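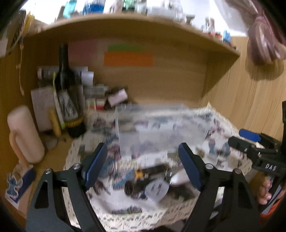
How many demonstrations of a desk-clearing task should you record before the first training run?

Fifty good ones, recorded on one desk, are enough to tell whether the setup works. Plan on 400 per desk after that, across several desks.

These are the working instructions for the two-handed put-away task at Jernow. They cover one session, from setting up the desk to handing over the files. They assume you have used the hand-held grippers before and have an account on Petridis, our upload server.

## The task

Small things lie on a desk. There is an open container within reach. The operator holds one gripper in each hand and puts the small things into the container, one at a time. An episode starts with both grippers open above the desk and ends when the last item is in and both grippers are open above the desk again.

Large things stay where they are. Bottles, mugs, papers and anything standing on a shelf are background. The model has to learn to leave them alone, so they need to be there.

## Choosing the desk

Use desks that people work at. We tried a bare table with a gray backdrop in the first round and the policy trained on it went to pieces at the first real desk it met. Patterned tablecloths are fine. Side panels and shelves are fine too, as long as you can move both arms freely under them. Try the full motion with the grippers before you record anything. If a wrist hits a panel, shift the container toward you.

Ask the owner of the desk before you start, and ask what may not be touched. Take away letters, bank cards, medicine and anything with a readable address on it. A sheet of handwriting propped at the back of a desk will end up in hundreds of episodes, so read it first.

Transparent containers are harder than opaque ones. The walls are difficult to see and the cloth shows through. Use a clear one on at least one desk in every 3, and write "clear" in the container field of the session sheet.

## Choosing the items

Pick four to six per layout. Mix the shapes:

- one long item, such as a tool with a handle
- one item that rolls
- one shiny or metallic item
- one thin item that lies almost flat
- one or two small, light items

Thin metal things are slow to pick up, and you will be tempted to drop them from the set. Keep them in. Aliki Gkikas went through the December failures and most of the failed grasps were on thin items, which made up a very small share of the training data.

Don't use anything sharp, anything with liquid in it, or anything the owner would miss.

## Setting up

1. Charge both grippers and check that the finger pads are seated. A pad that has slipped changes the opening width, and the width reading will be off for the whole session.
2. Wipe the camera lenses with a dry cloth.
3. Close and open each gripper fully, three times. Watch the width on the Pavska screen. It should return to the same value each time.
4. Bring the two grippers close together so that each camera can see the other gripper's fingers, and hold for two seconds. The software uses this to line up the two tracks.
5. Sweep both grippers slowly over the desk for ten seconds. Include the shelf and the side walls if there are any. This builds the map.
6. Look at the map before you go on. If it is tilted or doubled, delete it and sweep again.

Light from a window behind a shelf can wash out the upper part of the picture. That is acceptable if the items themselves are clear. If they aren't, pull the blind halfway down, and then leave it there until the session is finished.

## Recording an episode

Lay out the items by hand, with the grippers down. Scatter them. Let some touch, and let one lie partly on top of another now and then.

Pick up both grippers, hold them open above the desk, and press start. Wait one second, then begin.

Work at an even speed. Close the fingers fully on the item before you lift. Carry it over the rim with some clearance, lower it, and open. Throwing an item in from above looks fine in the video and teaches the wrong thing.

Use the nearer hand for each item. When an item lies in the middle, either hand will do, but alternate between episodes. If one hand has nothing to do, keep it still and open, out of the other hand's way. Both grippers will often be in each other's view, and there is no need to hide them.

If you drop something on the desk, pick it up again and carry on. Recoveries are useful – we keep every one that ends with the item in the container. If it falls to the floor, stop and mark the episode as bad.

Don't reach past the container for things at the back. Don't talk during an episode, and keep loose sleeves pushed up above the handle.

## Changing the layout

Move the items after every episode. After every 50 episodes, also change these:

- the position of the container
- two of the items
- one background object, for example a bottle moved from left to right

Do a new map sweep after you move the container or any large background object. The old map will still load without an error, and the tracks will drift. We lost a full afternoon in Jalitz this way.

## Checking and uploading

Stop halfway through and play back five episodes at normal speed. Look for a frozen gripper width, a jump in the track, or a hand that covers the lens. If two of the five are bad, find the cause before you record more.

At the end of the session:

1. Delete the episodes you marked as bad.
2. Fill in the session sheet: desk, container, items, operator, lighting.
3. Upload the whole folder to Petridis, including the map files.
4. Compare the episode count on the server with the count on the sheet.

Panagiotis Stefanou merges the uploads into the shared set, which stood at 3,509 episodes when this page was last edited. Send him a message if the counts don't match, and keep the originals on the laptop until he answers.

Put the owner's things back where they were. Take a phone photo of the desk before you start if you don't trust your memory.

Last edited 12/21/21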